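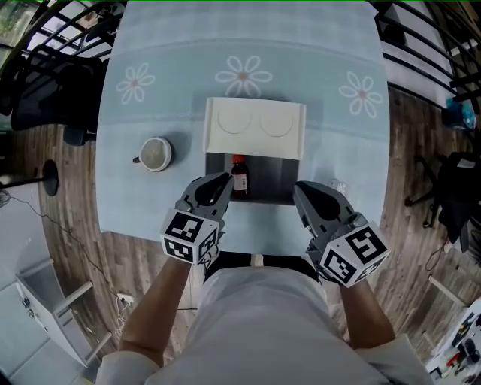

Hindlow hollows remapped after winter survey

August 9, 2009

A revised map of the closed depressions on the Hindlow limestone has been released by the Narkau survey group. It lists 176 hollows, against the 2 marked on the previous sheet, and gives a depth and long-axis bearing for each. The elevation data were flown in December, when bracken cover was low, and the larger features were then checked on foot.

Most of the hollows lie along the Heiskanen Fault or on short fractures parallel to it. Ghazala Swati, who led the field checks, said the alignment was clear in the elevation model but could not be confirmed from that alone - spoil pits from old lead workings follow the same trend. 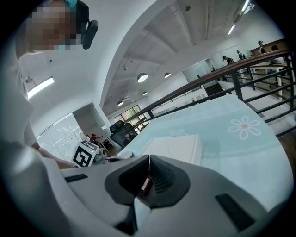 Depressions were sorted into three classes by cross-section. Saucer forms, with gentle sides and a thick soil fill, are the most common. Steeper forms occur where thin beds of harder limestone stand out from the slope. The third class, vertical shafts, is confined to the Orico plateau, where the water table is deepest.

The group will now fit tilt sensors at the rims of the steeper hollows within 300 metres of the road. Readings will be taken monthly. The map is issued as sheet 349 - the older sheet remains valid for bedrock boundaries only.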